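Velia lab notebook – open day
2018-07-21

Writing this up while my feet are still sore and before I forget who asked what. The doors opened at nine and I think we had people in the room without a break until past four, which is a lot more than we planned for. Usha had ordered 500 of the printed leaflets and we gave out the last of them well before lunch. The clicker at the front desk says 218, but Jiahui admits she forgot it for a while when the school group came through, so take that as a low number.

Morning was the arm, as agreed. Bosano (the older arm, for anyone reading this who joined after December) ran the cup sorting on a loop and behaved beautifully until somebody's little boy asked if it could pick up his sandal. Natalina let him put it on the tray, bless her, and it got the strap on the second go. Biggest cheer of the day! I'd like us to keep a sandal on the shelf for next time.

After lunch we did the cleaning task, which I had been nervous about, seeing that it is mostly a person vacuuming and a screen of numbers next to them. I needn't have worried. People like seeing ordinary work done, and they had opinions on it – one gentleman told me at some length that he would have started from the other end. Huiling explained how we record a person doing the job first, from their own point of view, and how the model learns where the hands go from many such runs. We are at 2,000 runs now and want 3,000 before we let Dernunis try a whole room by itself. She used the strip of floor along the baseboard, where the crumbs and dust gather, and talked about why edges are so much harder for a machine than open tile. Both hands on the wand, nozzle angled to the floor, hose looping off to the left. 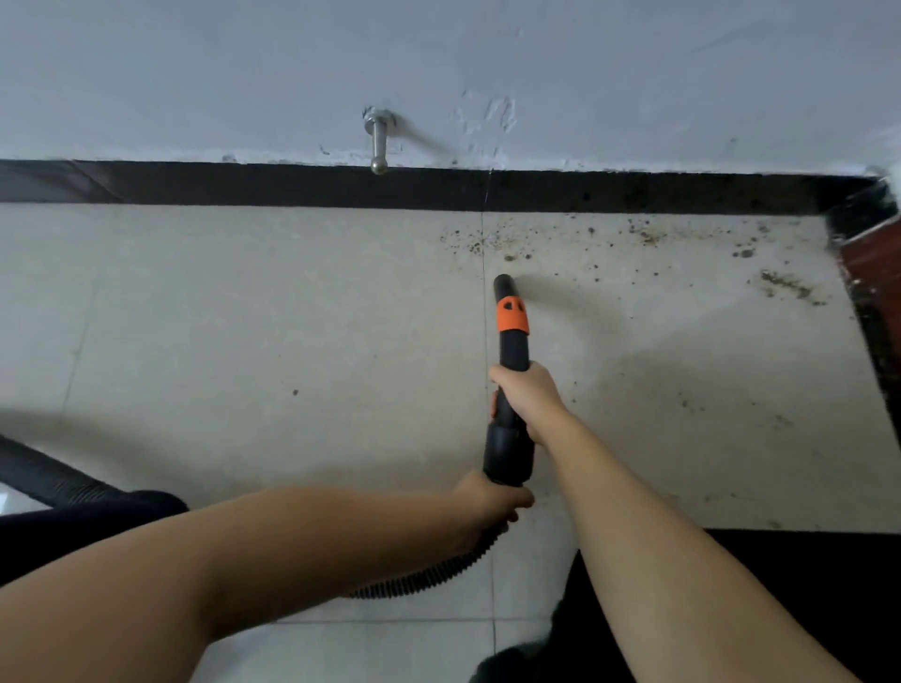
Questions we got, and what I answered

Does it know what dirt is? Not really, I said, it knows what people do when there is dirt, and I could see that this was a bit of a letdown. Huiling had a nicer way of putting it and I have asked her to write it down for me.

Why two hands? Came up more than anything else. With one hand on the wand the hose pulls it off line, and our early one-handed runs were hard to learn from. Anqi should put a short clip of those on the side screen.

Can it do stairs? No. Three different people looked truly sad about this.

To do

Ask Jiang whether we can have the big room again, and the long extension cords with it.
More leaflets, and please fix the spelling of Natalina's last name – Marino, one r.
Anqi to copy today's runs over to the shared drive and mark the ones with visitors talking over them.
Wipe down Bosano's gripper pads (sandal).
Thank-you note to the school. I have the teacher's address on a napkin in my coat.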